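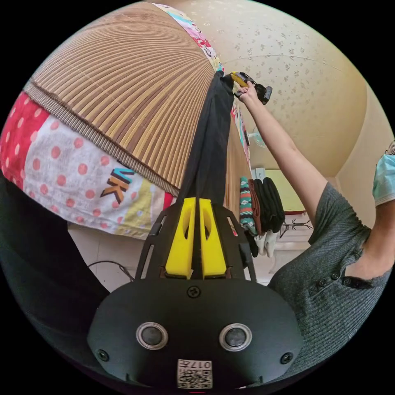 What's the best way to fold dark pants so they don't come out all creased?
Hold them up by one end first and let the length hang straight, then lay them flat, smooth from the middle out and fold in half, then in half again. Dark cotton shows every line so go slow on the last fold.

Laundry day on the bed, May

Quick gallery, no time to write this up properly. Folding pages get more mail than anything else on here so, more folding. Bed is the best table in the house, I will not be arguing about it. Sheets and towels went up last week, see the Otano page. This one's the dark stuff.

Did 13 pieces before lunch. 2 went back in the wash (deodorant marks, ugh). Socks are a seperate problem.

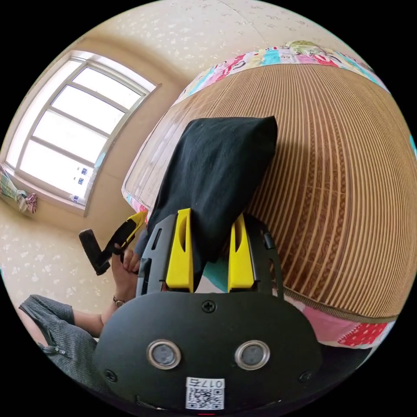 Black cloth on the brown striped mat. Creases still to smooth out.

Few notes, same as every time:
Mat stays on the bed, woven ones grip a bit so things dont slide.
Fold on the seams if you can find them. Black on black, good luck.
Stacks of 3, no higher, they lean.
Dubey bins for the shelf, Clatberg box for under the bed. Lids off overnight.

Whole lot took 15 minutes, not counting the socks. Shirts next, when theres time.

Posted 14 May 2026
More galleries: Orota closet, Otano linens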